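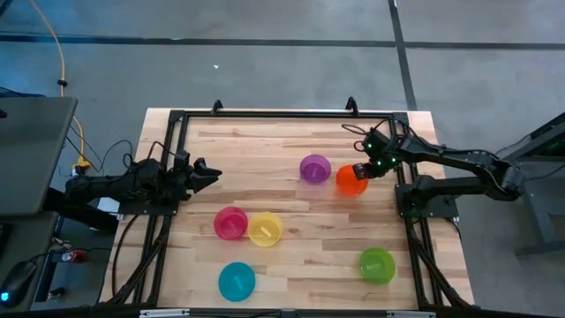
*Bowls out on the butcher block, Tuesday.*

Plastics day at last! I've been putting it off since May, and I only got going because I went to make a salad last night and a whole avalanche came down out of the cupboard on my feet. So this morning it was coffee first (two cups, I'm not a monster), sleeves up, and the lot of them out where I could look at them.

I do love those see-through bowls. Orange, purple, yellow, that loud magenta pink, they look like hard candy when the light gets in them. I bought them for a picnic years ago and they've outlasted every nice dish I ever owned. They don't chip, they weigh nothing, and they sit inside each other in a stack no taller than a cereal box. The only thing wrong with them is that they've got no lids, so they never get used for leftovers, and then I feel bad and use them for popcorn.

My grand plan was to sort by color. Lasted ten minutes, if that. It looks gorgeous but then you've got a tiny tub sitting under a huge one and you have to lift the whole tower to get at it. So I went by shape instead, round with round and square-ish with square-ish, and color can do whatever it wants. Much better. I should've known, I did the exact same thing with the towels and ended up in the exact same place.

The food tubs are the real headache. The bowls are easy, you just stack them and walk off, but tubs come with corners and lids and opinions. I have a soft spot for the yellow and the red, they're the size I reach for when there's half a pot of soup left and I want it out of my sight.
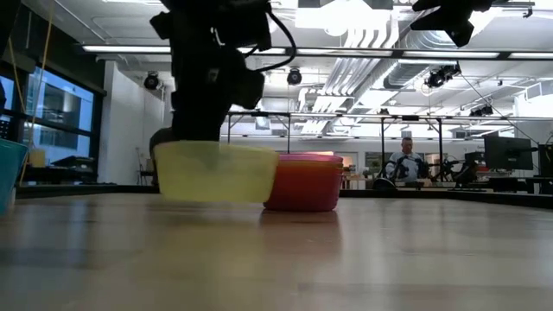

And the lids!! Where do they go? I had a Canwood set once, from back when I thought matching things would make me a tidy person, and I found 17 lids for it this morning and two tubs. TWO. I sat down on the carpet for a minute after that. I kept four lids in case some tubs turn up behind the freezer and the others are going in the donation bag, where somebody with the opposite problem will be thrilled.

Also going: the Flakeck thing with the divider that leaks between the halves (peaches in the rice, never again), a cracked scoop, and the giant salad keeper that doesn't fit in the fridge unless I take out a shelf. I felt a bit guilty about the salad keeper. It was a present. But it's been sitting on top of the cupboard catching dust and I only ever get it down to wipe it.

Staying: all the colored bowls, the good tubs, and the little one I keep rubber bands in, which I will never explain to anyone.

I want to oil the butcher block too, while I'm in the mood. There's a tin of the Lopes oil under the sink, and it smells like walnuts and makes me hungry. It needs to sit overnight though, and I've got bread to do tonight, so maybe tomorrow after breakfast. The knots always drink up more than I think they will.

Stopped at lunch with the bottom shelf still not done. Had toast standing up. Need to buy: shelf liner, masking tape for labels, more coffee.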